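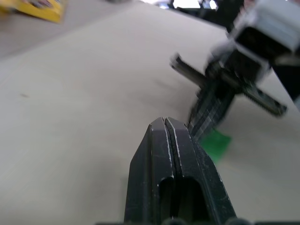

Can a Machine Do It Yet? Frequently Asked Questions

Voneo keeps this page for people who write in asking when they can stop doing chores. We update it when the answers change, so not often. Last refreshed in March.

Can a robot fold my laundry?

Some can fold some of it. A towel laid flat by a helpful human goes well. A basket of mixed laundry with a fitted sheet in it goes the way it goes for you, only slower. In our own tryouts a T-shirt took five minutes. We have a drawer of them if anyone wants to see.

Why do you keep showing me robots with paper?

Paper is cheap, flat and rude. It slides when you push it, bends when you lift it and lies so close to the table that there is hardly an edge to get hold of. You have fingernails and a lifetime of opening mail. A pair of stiff jaws has neither. If a machine can pick up a sheet and keep it square between two hands, you can start talking to it about napkins, gift wrap and pillowcases. 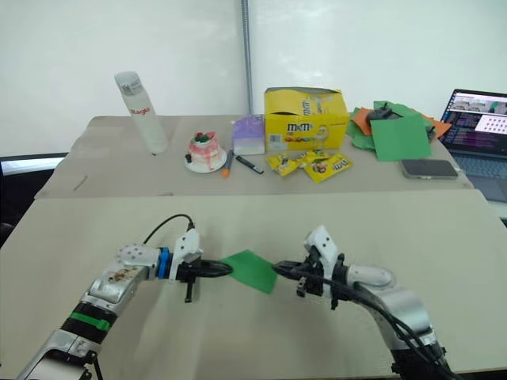

Two arms, one sheet of green paper, and no snacks for either of them.

Would one arm be enough?

For moving a cup, sure. For anything floppy, try it yourself with one hand in your pocket. Two arms help a lot, and they bring a new problem: each has to know what the other is doing. Pull too hard and you have two smaller pieces of paper. Anyone who has made a bed with a spouse will understand.

What about dishes?

Loading plates into a rack is coming along. Scraping off the lasagna first is still your department. Ferker, our test kitchen, stopped using real glasses after the first Thursday.

Are shop floors further ahead?

Yes, by a long way, but shop floors cheat. The same part arrives in the same spot all day and the lights never change. Packing one size of box is a solved job in plenty of places. Packing whatever is on the bench, including the crinkly packets, is still hard. Our Rondell bench exists to find out how hard, and it has been very thorough.

You said 85 percent. Is that good?

That is how often our Qin setup gets a sheet off the table and into both grippers. For a lab, it's pretty good. For a dishwasher, you would want your money back. Ask yourself how you'd feel about a helper who dropped the plate that often and then waited politely for instructions.

Can I buy one?

Not from us. Some machines are for sale elsewhere, and we suggest asking the seller to show you your chore, in your kind of mess, with no cuts in the video. Then ask who resets things when it gets stuck.

So what should I do about my chores in the meantime?

The usual. Our best estimate for a full load of laundry, done by you, is 30 minutes of real work and 42 if the TV is on. We know of no machine that can beat either number.

My question isn't on the list.

Use the contact form. Please don't send socks.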